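Wokwood Robotics Club
Workshop Tips: Grippers, Glue and Getting Home on Time

I've been helping out at our after-school robotics club long enough to have strong opinions about zip ties, and every fall I end up answering the same questions in the parking lot. So I've finally typed up my tips. Some are about building, some are about keeping a shared workshop bearable, and a couple are really kitchen tips that wandered in because half of our supplies come out of somebody's kitchen. Skip around as you like!

Pads and grip

Do the pads last. I know everybody wants to stick them on the second the fingers are printed, because it makes the thing look finished, but you'll have the arms apart at least twice more before it runs right, and every time you clamp a finger in the vise with the pad on, you chew up the pad.

Wipe the bracket with rubbing alcohol before you glue anything to it. Let it dry all the way. Then keep your thumbs off it (this is the part the seventh graders can't do, so I hand them the bracket on a toothpick stuck through the screw hole, and that works pretty well).

Contact cement beats super glue for foam and rubber. Super glue goes stiff and the pad pops off the first time it gets peeled sideways. With contact cement you coat both sides, wait until they're tacky, and press once. You don't get to slide it around after, so line up one corner first and roll the rest down like you're putting shelf liner in a drawer.

Shelf liner, by the way, makes a perfectly good practice pad. So does the waffly stuff people put under rugs. Cut it a little big and trim it in place with a fresh blade. Belmiro Coelho brought in a cut-up jar opener last year, one of those floppy rubber circles, and it outgripped the sheet we'd paid for. I was a little annoyed about that!

If a pad that used to grip starts slipping, wash it before you replace it. Dish soap, lukewarm water, an old toothbrush, then pat it with a lint-free rag. Nine times out of ten it's just dust and hand lotion. Don't put foam pads on a radiator to dry. They curl.

Bushings and pivots

Press bushings in with a vise, never a hammer. Put a scrap of wood on each side, squeeze slowly, and stop when it's flush. If it starts going in crooked, back it out right then. It will not straighten itself out on the way down, no matter how hopefully you look at it.

Printed holes come out small. Ream them by hand, a twist at a time, testing as you go. Moushumi Hettiarachchi taught me to chill the bushings in the freezer for 15 minutes first, and while I couldn't swear that it matters much for parts this little, I like the ritual, and it does make the kids slow down. Put them in a lidded jar so they don't end up in the peas.

Don't oil everything. A dry finger linkage that sticks is nearly always overtightened. Loosen the pivot screw a quarter turn and work the jaw by hand. If it moves freely, you're done, and you've saved yourself a greasy pad. When a pivot really does need something, use a drop on the end of a toothpick and wipe the extra off before you close the jaw.

Mark left and right on the parts. They look the same. They are not always the same. A silver paint pen shows up nicely on black plastic, and a dot of nail polish does too.

The bench

Cover it or accept it. We went two seasons with brown paper taped over our tables and I thought it was a terrible nuisance — it tears, it hides screws, and the tape leaves gum behind. Now we work on the bare top and I just clean up. For tape gum on finished wood, rub in a little cooking oil, leave it while you sweep, and come back with a damp cloth and a drop of soap. Try it somewhere hidden first. Unfinished wood will drink the oil and you'll have a spot forever.

Screws go in a muffin tin. One cup per size, no exceptions, and when you're done you pour each cup back through a folded index card. A magnetic dish is nice too, but you can't see what you've got, and then Karthik Paul is picking M3s out of M2.5s at nine at night while his ride sits outside with the engine running.

Keep snacks on the windowsill. I've tried banning them and I've tried ignoring them. Giving them their own spot is what stuck. Wash hands after, before touching pads. Cheese dust is worse than sawdust.

Label the chargers with masking tape at BOTH ends. You'd think the brick end would be plenty. It isn't, since what you're holding when you need to know is always the plug.

Vacuum before you sweep, at least near the printer. Those little plastic hairs go right up a broom and come off again somewhere else.

Practice objects (raid your pantry)

We had a rule our first year that everyone practiced on wooden blocks, and we got wonderful at picking up wooden blocks. Then we went to the Renbridge meet, where the table is set with ordinary household things, and we came in behind a team whose robot was mostly shoebox. Blocks are still good for the first afternoon. After that, go shopping in your own cupboards.

Start with something stiff that can't break, like a plastic cup. Then a sponge. Then a roll of tape on its side, which will teach you more about finger height than I ever could. Save the hard stuff for when the jaw opens and closes evenly, because otherwise you won't know if you're fighting the object or your own linkage.

Pouches are my favorite practice object, and they're the one that makes everybody groan. They bend, they're slick, and they fold up in the middle as soon as you squeeze too high.
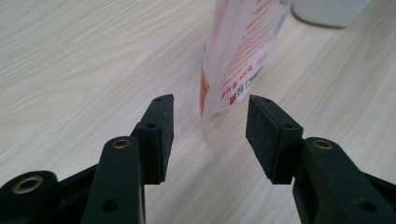 Pouch practice goes best when you slow way down on the approach and spend your time getting the jaw square to the pack before you close anything. Open wide, much wider than feels necessary. With a see-through pouch standing on its end and a pad off to either side, like the one with the red printing, you've got bare tabletop between the fingers to judge by, and that gap is what I tell the drivers to watch. Is there wood showing on both sides? Is one pad sitting closer than the other? Fix that first. Use shiny packaging on purpose, too, and move your lamp until the glare's off it, or hang a sheet of baking parchment in front of the bulb (not touching it!) to soften things. If the pouch won't stand, tap the contents down to the bottom and pinch the base flat with your fingers. And leave another thing or two on the table while you practice. A driver who's only ever had a clear run will plow straight into the neighbors.

Put the practice pouches in a box marked PRACTICE and never, ever put them back in the pantry. After a few weeks of being squeezed, the seams go. Sunil Sheikh put one back in his mother's cupboard and I heard about it from her at the grocery store, at some length, in the cereal aisle.

For round things, come in low. For soft things, come in slowly and stop early. For anything with a lid, tape the lid.

Keeping a log without hating it

One cheap notebook, one pen on a string. Each driver writes the object, whether they got it, and one word about what went wrong. That's all. We tried a spreadsheet and it had 1037 rows and not one of us ever opened it again after the season. The notebook gets read, mostly for the insults, but it gets read.

Switch drivers after 3 tries, even if somebody's on a roll. The ones waiting get better by watching, as long as the wait is short.

If you're recording runs on a laptop, clear off the old files before you start. I lost a whole Thursday practice to a full drive, and I was the one who'd said "oh, there's plenty of room."

Charge batteries the night before and put the charged ones in with their leads facing up. Leads down means used. It's the simplest system we've ever had, and Nusrat Rajput came up with it in the back of a van.

Packing for a meet

Take the pads off if they unscrew and carry them in a sandwich bag with a paper towel. If they don't, slip a clean sock over each finger. Baby socks are a perfect fit for our size of gripper and you'll find plenty at the thrift store.

Close the jaw on a folded washcloth before you box it up. It keeps the linkage from flapping around on the road.

Bring your own tablecloth clips, your own extension cord, and more tape than you think. Bring a small level. The tables at Renbridge lean, and last October ours leaned enough that a paper towel tube rolled off while we were still unpacking.

Pack a spare of whatever broke last. Whatever broke before that will be fine.

And eat something before you leave the house. I pack peanut butter crackers in the lid of the toolbox, on top of the hex keys, wrapped in foil. If you're riding with us, you're welcome to them, but please wash your hands before you touch my pads.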